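Kerb and gutter notebook, Donumier estate, second pass
Dec 3, 2021
Entry by B. Machala

Walked the left-hand kerb line with Lorena Quiroga, starting at the Zella Road end. Purpose: check condition against the August sheet and settle which lengths go on the sealing list. Silvia Charvát has the August sheet and will merge the two when this is typed up.

Kit: 4 m tape, crack gauge, stiff brush, chalk, the short straightedge. The long straightedge is still at Rivadeneyra and needs collecting.

Datum as before, the lid at chainage 0. Measured length 127 m, which agrees with the drawing. Lorena read the tape and I wrote. We did not lift any covers.

Method for the seam between gutter pan and asphalt: brush clear, gauge at the widest point in each bay, chalk the bay if over the limit. The limit in August was 4 mm and I have kept it, although Marcela Malý would like it tighter on the outside of bends. Her note is clipped inside the back cover of this book.

Bay 14 is the worst of the lot. Gauge reading 5 on the first try and 6 on the second, taken a hand's width further along. The gutter side is sound when tapped. The asphalt side has a soft edge and sheds grains under the brush. Marked for routing out and filling, not just a pour over the top.

Views along the street, kerb on the left in all three:

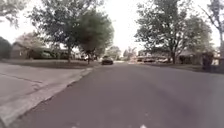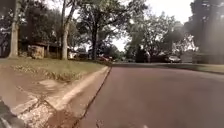
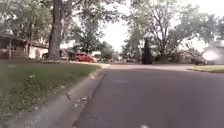
Reading time: 3 min

Notes against the views, in the same order.

First: pale slabs beside the kerb, joint lines readable from the road. Lawn beyond them green-brown and patchy. There are two small white markings on the asphalt close to the viewpoint, and they should go on the base drawing if they are not there already.

Second: dark seam at the gutter edge, thin and a little wavy. Surface of the near kerb concrete is rough, with small pebbles and grit. Bare tan-brown dirt between grass and gutter. Asphalt reads reddish-brown in this one and grey in the other two. I would not log that as a change of surfacing on the strength of a picture. Check against a core or the laying record before anything is written on the drawing.

Third: dry leaves and debris lying against the kerb face, a small cluster. Kerb runs up to the light-coloured driveway apron. Large tree on the lawn, thick trunk, furrowed bark. Root lift is the usual suspicion with a trunk of that size, so I put the straightedge along the kerb top on that length. No step found that I could get the gauge under.

Sealant. Beatriz Esteves has asked whether we stay with the Tamireck cold pour or go to hot. Cold is easier for two people and a barrow. My objection is the edge at bay 14, where I do not trust it to grip loose asphalt. Proposal: cold for everything chalked except 14, and do 14 separately once it has been cut back to firm material. Lorena agrees about 14 but wants a trial bay of each before we order.

Total to seal, from the chalked bays, comes to 59 m. August had less, but August was gauged without brushing, so the two figures should not be put side by side in the report without a note saying so.

Grass edge: where soil meets the back of the kerb there is nothing to measure, and I have left the column blank. Blank means not measured. It does not mean nil – Silvia, please keep that distinction in the merged sheet.

To do
Collect long straightedge from Rivadeneyra.
Ask Marcela for the laying record.
Brush again before any pour, full length of the chalked bays.
Regauge bay 14 with the second gauge. The first one has a bent tip and I only noticed when packing up. If it reads high, the other bays near the limit need doing again as well.

Chalk will not last. Bay numbers are copied on the facing page.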